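Fellbridge Racing Forum > Short Oval and Club Stock > Handling and Setup

Car goes loose after 8 laps on a long run, fine before that

Posted by mosterfan_44, 4 Jun 2026

I run a club stock car at Fellbridge, second full season. The car is good when the tires are new. It turns in well, drives off straight, and I can hold my spot on the bottom. After 8 laps it starts to step out on the way off turn two, and by the end of the feature I'm pedaling it everywhere and getting passed on the inside.

I qualified fourth last time and finished eleventh. No contact, nothing broken that I could find. The right rear comes off hotter than the other three. I start at the low end of the pressure range on the tire sheet and it grows a lot by the checkered flag.

Springs are what came with the car. The right rear spring is a 600 and I have not touched it. Shocks are Moster twin tubes all around, bought used. I have moved the track bar once and gone back because I wasn't sure it did anything.
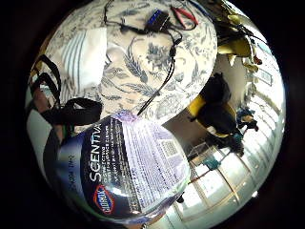
The rules let us change springs, shocks, track bar height and cross weight. We can't change the rear gear or soak the tires. I have the budget for one set of parts before the September races, so I don't want to guess. What would you look at first?

selau_garage

Don't buy anything yet. A car that is right early and loose late is nearly always working the right rear too hard, and you already found that it's the hot one. There are cheap things to try before springs.

Start with pressure. If the right rear grows more than the others, take it down a pound at the start and see where it ends up. Check the stagger hot as well as cold. A lot of people set it in the shop and never measure it again, and used tires can grow by different amounts. More stagger at lap 20 than at lap 1 will give you just what you describe.

Then lower the track bar half an inch. You said you tried it and couldn't tell. Did you run it for a full stint or only a few laps? You need to go past the point where the problem shows up, or the test doesn't tell you anything.

After that, add a little cross weight. Go up half a percent at a time. It will feel tight for the first few laps and you may lose a spot on the start – that's the trade, and in a feature it's usually worth it.

One change per session. Write down the pressures and the three temperatures across each tire as soon as you stop. If the inside edge of the right rear is much hotter than the outside, come back and post the numbers.

Also have the shocks put on a dyno. Used twin tubes can fade when they warm up, and no spring change will cover for that. My local shop gets 70 for the set of four.

dirtyrim

soften the RR spring, 600 is too stiff for that place. we went softer and picked up a lot. also it could just be how you drive it, try being easier on the gas off two

Yadav_Short_Track

Agree with selau_garage on the order. I wouldn't change the spring on the strength of one post. A 600 is stiff in one car and soft in another, depending on the motion ratio and the total weight, and we have neither here.

The part about the gas is fair, though. If you spin the right rear a little on every exit for the first five laps, the tire is used up by lap 8 whatever the setup is. Next practice, run ten laps where you wait a car length longer before picking up the throttle, and compare lap times at the end of the run with your usual ones. It doesn't cost anything except some fuel.

I'd also check for rear steer. Measure the wheelbase on both sides at ride height and again with the right rear compressed. A worn trailing arm bushing can let the axle move, and it's easy to miss on the stands.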